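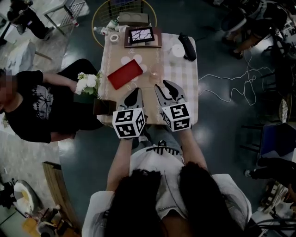

The Jonthorpe table mat is a plain kraft-paper covering supplied for small dining, craft and display tables. It is intended for use directly on the tabletop or over an existing cloth, and the tan colour sits comfortably against a patterned fabric such as the white-and-beige checkered tablecloth shown. Round white circles printed on the mat may be used as a guide when setting out glasses, cards or a small centrepiece – a planter of white flowers is well suited to a table of this size.

Mats are sold in packs of 19 under product code 196. Each mat measures 74 cm on its longer side and may be trimmed with household scissors. Marked or torn mats should be placed in paper recycling.

Orders are dispatched from the Gustitz warehouse every Thursday. Customers requiring other colours are asked to consult the Bataineh range.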